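The trouble with the daughter who wants the trade

I have read nine historical novels since October in which a young woman wants to do the work her father does and is told she can't. She has been a bell founder, a mapmaker, a clockmaker, a printer and twice a painter. I enjoyed most of them. I have also started to think the plot is letting its writers off too lightly.

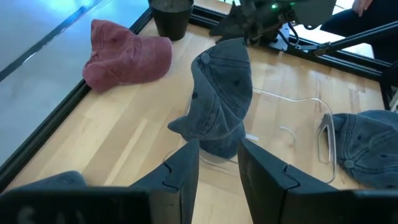
The one that set me off was The Saltern, by Kheri Mfaume, which our reading group at Stidlow library took on this spring. The heroine, Minja, is the second child of a man who boils salt on a cold estuary. She knows the pans better than her brother does. She can tell from the sound of the boil when to rake. Her brother is idle and drinks, and he will inherit. You can guess most of what follows, and I did, by page 40 or so of a long book.

What Mfaume does well is the salt. There are pages on fuel, on the weather and on the price of carting that I would happily have had more of. Minja's hands crack in winter and she rubs them with mutton fat. When the book stays at the pans it is as good as anything I've read in this line. When it goes up to the house, where there is a suitor called Kollard with land and a cough, it turns into a book I have read before.

My complaint is with the gift. In nearly all of these novels the girl is better than everyone else at the work, and we're told so early. The brother is worse than average. This makes the injustice very easy to see, and I think that is why it's done. But a rule that keeps women out of a trade is unfair to the ordinary ones too. Most of the men boiling salt were presumably middling at it. They turned up, they did it as they had been shown, and they were paid. Where is the novel about the woman who would have been a middling salt boiler and was refused that? I would find her case more interesting, and harder to settle, than Minja's.

It also spoils the craft scenes. If the heroine has a gift, she doesn't need to learn very much, and learning is the best thing a book about work can show us. I wanted to watch Minja ruin a pan. She does it once, in chapter two, and it's her brother's fault.

Somebody in the group said I was asking for a duller book. Perhaps. But there are novels about ordinary workers that aren't dull, and readers have never minded a hero who is only fairly good at his job. Fictional detectives are wrong for three hundred pages at a time. Sea stories are full of officers who run aground.

The second thing I would change is the marriage. The suitor in these books is either a brute or so understanding that he builds her a workshop. Kollard is the second kind. On page 222 he offers Minja the use of his own pans, and from then on there isn't much left to worry about. I didn't believe in him. A man of his time might well have let his wife run a salt works, and plenty of widows ran businesses of every sort, but he'd have done it for money and would have said so. A blunt talk between the two of them about what the pans brought in would have done more for me than the moonlit walk on the sea wall.

I should be fair about the history. Mfaume has clearly done her reading, and the afterword is honest about what she made up. The town of Usex is hers, and so is the great flood. She says the real salt works she studied left behind an account book and very little else. The wages in it are listed by surname, so there's often no telling whether a man or a woman was paid. I thought that was the most striking fact in the whole volume, and it is in the afterword, after the wedding. A novelist with nerve could have begun there.

None of this has hurt the book. The library has one copy and a waiting list, and I'm told the publisher has a sequel planned with Minja's daughter in it. I expect she'll be gifted. I'll put my name down for it anyway, mainly for the salt.

Next month we are reading a shorter one, about a ferryman's clerk who can't add up. I'm 60 pages in and so far he hasn't improved.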